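Spring walking: the cliff path to Wasance Cove

22 April 2024

I'd promised myself I'd get over to Wasance before the summer crowds, and this month I finally did it! If you've only ever seen the cove from the ferry, do try going in on foot. The path starts behind the chapel in Grerby, climbs through gorse (bright yellow at the moment and smelling of coconut) and comes out on the headland at 300 feet, with the whole bay laid out underneath you.

I took it slowly, stopped far too often for photos and still had time for a swim, if four seconds up to the waist counts as a swim. The last bit down is steps cut into the rock, 92 of them according to the sign at the top, and my knees believe every one. Go at low tide if you can, as the sand pretty much vanishes otherwise and you'll be eating your sandwiches on a boulder.

The kiosk at the bottom doesn't open until the end of April, so bring your own water. I had a cheese roll from the bakery in Grerby and could happily have eaten two.
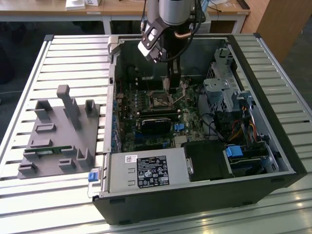
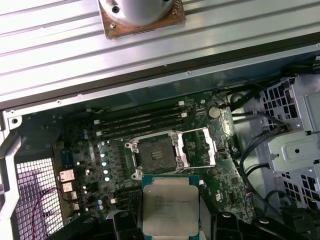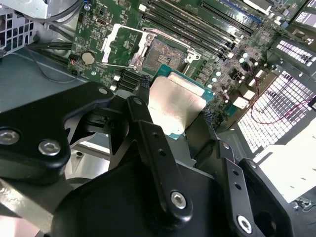

Where to stay

I booked two nights at the Kokkonen guest house, up the hill from Grerby harbour. It's plain and spotless, and the back rooms look straight out to sea (ask for one, the front ones get the delivery vans). Breakfast is rye bread, smoked fish and as much coffee as you can hold. Dogs are welcome downstairs but they can't go up to the bedrooms.

Getting there

The coast bus stops right by the chapel, and you pay the driver. If you're driving, use the field car park at the top of the village, please, and leave the lane clear for the farm. Boots for the headland, sandals for the cove, and a jumper for both!

Next month I'm off to the lighthouse at Rarix, so if you know a decent lunch stop out that way, do write in.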